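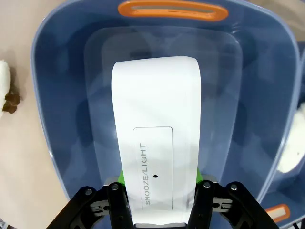 The clock over the bin, from the wrist camera.

Marcelino Pacheco had the handles, and the clock was in the fingers. He had closed them low on the sides, where the pads held best, and now he kept his elbows against his ribs and did not breathe much.

"You're waiting," said Janaína Guimarães.

"I'm lining up."

"It'll learn to wait, then."

She said that to everyone at Vikine. The arm copied whatever it was given, pauses included. In April it had learned a small shake before every release from a man named Macedo, who drank too much coffee, and they had thrown out 134 demonstrations to get rid of it.

Marcelino lowered his right hand. On the monitor the gray letters of SNOOZE/LIGHT ran up the front of the clock, and past them was the blue of the bin. He opened his fingers, pressed the pedal with his heel, and wrote 49 on the sheet.

"Better," she said. "Again, with the clouds this time."

He had been hired from a warehouse in Wistport, where he had packed boxes for eleven years. The ad had asked for steady hands. His daughter thought he was building robots. He had told her it was more like teaching somebody to set a table when you could only move their arms for them.

The clouds were harder. They gave when you squeezed them, and the arm, left to itself, squeezed until the fingers met. Zustus wanted it fixed by Sunday.

"How hard would you push it?" Janaína asked. "If it was just you."

"I don't know. You don't think about it."

"Think about it."
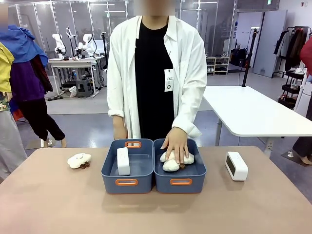
A hand on the cloud, right-hand bin.

They both looked at the cloud going flat, the white stuff coming up between the fingers.

"That's too much," Marcelino said.

"How do you know?"

"It looks sorry."

She wrote down "too much" and left out the rest. He took hold of the handles again. It was ten past four and there were 32 left to do.

"Slower on the way down," she said.

"You said no waiting."

"Slow isn't waiting."

He thought about that for a second, with his hands still, and then he started down.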